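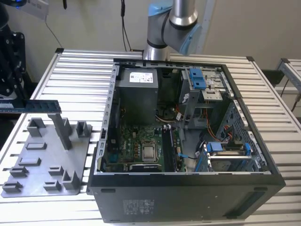
Re: [fondville-debate] Spring tournament rooms

Domingo Herrera wrote:
> Do we still have 20 rooms at Cabral on Saturday? And who is
> picking up the ballots?

Hi Domingo! We're down to 15, I'm afraid, but with 11 schools signed up that should be plenty (Rulwood is bringing two teams after all — yay).
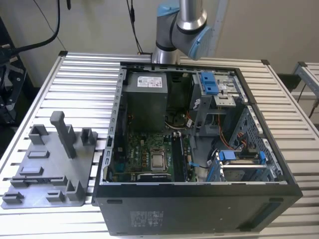
Filed under: Ballots and judges

I'll grab the ballots on my way over. We're still short 5 judges, so please ask any parents who enjoyed it last year.

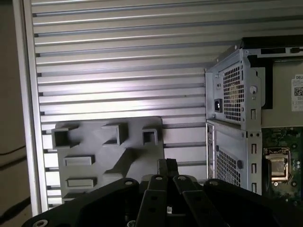
The final is in the big hall again, and Dravetti High is lending us the timer and the lecterns. I'd love an awards table that looks a bit less bare this time, maybe with a backdrop in ribbed silver like that panel with the gray bracket on it, only in cardboard! Any takers?

Renato Paredes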